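How do you fold chunky striped knits so they don't stretch?
gultum60 — 25 June 2023

I'm putting my winter knits away until November and hangers have wrecked two already. Fold or roll?

barnstead_knits
Fold! Lay it flat on the bed, sleeves in, then in half — never hang it. Rolling is okay for thin stuff, but I find it pulls the ribbing on the heavy ones.

urkden5
I just shove mine in a drawer lol

chatzi435
Agree with folding. I always do mine on top of the duvet, and I go by the stripes to keep the edges straight. 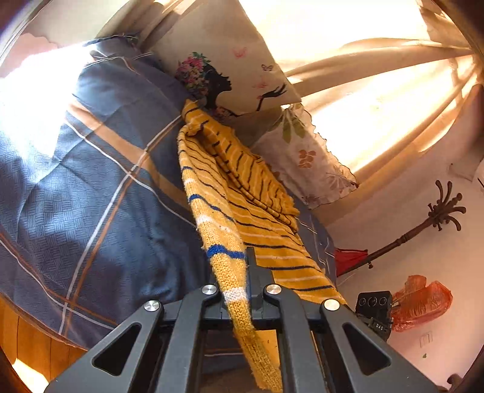 Mustard and navy knit on my blue plaid duvet

Cedar blocks in the drawer too, if you get moths.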